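Lomevier to Supply Compostable Cold Cups to Climbridge Cafes

ESTAMSIDE, May 18, 2023 — Lomevier, a distributor of food service packaging, has signed a supply agreement with the Climbridge cafe group. Under the agreement, Lomevier will deliver cold drink cups, lids and paper straws to all 16 Climbridge locations.

The agreement runs for 2 years and follows a trial that began in March at the Climbridge cafe in Estamside. Staff at that location gave feedback on lid fit, stacking and storage space, and the cup order was changed to a single rim size as a result. One lid now fits every cold drink on the menu.

Cups will ship in cases of 600 from the Lomevier warehouse on Henriques Road. Each cafe will place its own orders through the Lomevier online portal and will receive deliveries once a week. Orders can be changed up to noon on the day before delivery. 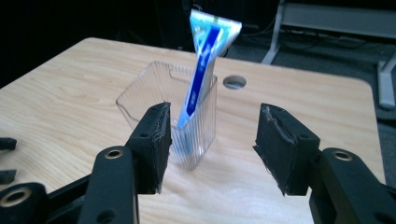

A clear plastic cup on a light wooden tabletop.

The new cups are made from a plant-based plastic and are intended for commercial composting. Climbridge will place marked collection bins in its cafes, and Lomevier drivers will take back the full bags on their regular delivery routes — no separate pickup is needed. Customers who bring their own cup will continue to receive the current discount.

Lomevier has added 2000 square feet of storage to the Henriques Road site to handle the added volume. The space is also open to other food service customers in the region. Sample packs of cups and lids are available on request.

About Lomevier
Lomevier supplies cups, containers, napkins and cleaning products to cafes, schools and caterers. The company is based in Estamside.

Media contact: Lomevier Press Office, Henriques Road, Estamside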